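Uvard Class Gripper Kit

Club price: $139 per kit
Full classroom set: $1,398
In stock, ships in October

I run the after-school robotics club at our middle school, and the Uvard is the gripper I kept wishing I could buy for it. So now I sell it! It's a two-finger gripper with a small camera mount at the wrist, and it bolts onto the Hyun arm and the older Gridar arm (the Gridar needs the adapter plate, so tick that box when you order).

My kids have thrown all sorts of stuff at it, but the project they keep asking for is fabric. Blocks are easy after a week or two. Cloth slides and bunches up and never lands the same way twice, and a table full of seventh graders will argue over where to grab it until somebody's ride shows up. We start them on one plain piece in a single color and let them pick their own grab point from the wrist view.

What the kids see on the wrist camera
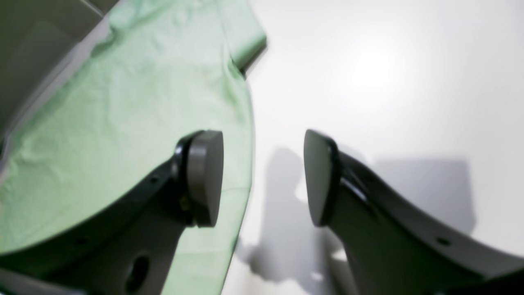 Fingers open, green fabric to the left of the gap.

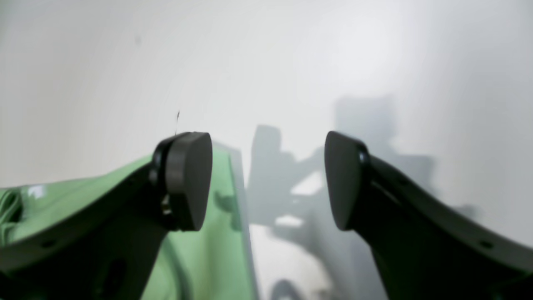 What comes with it

The gripper itself, a set of spare finger pads, the wrist camera mount, a cable and a bag of screws (with extras - I know how clubs are). You also get the Dultix lesson pack, which has 8 sessions of an hour each. The first couple are open-and-close practice, then it moves on to blocks, and the fabric project takes up the last three. The camera isn't included, but most small USB ones fit the mount.

Classroom set

You get 6 grippers in a foam-lined case plus a double helping of pads. I teach two or three kids to a gripper and that works nicely. Four is a crowd.

A few things people ask me

Does it need soldering? Nope, just the hex key in the bag.

Can beginners use it? Sure, mine do. Plan on roughly one session just for putting it together, and go slow with the tiny screws!

Can I order pads on their own? Yes, they're on the spares page. Pick the Uvard pads, as the Gridar ones are a different width.

Returns are fine within the school term, as long as the cable comes back too.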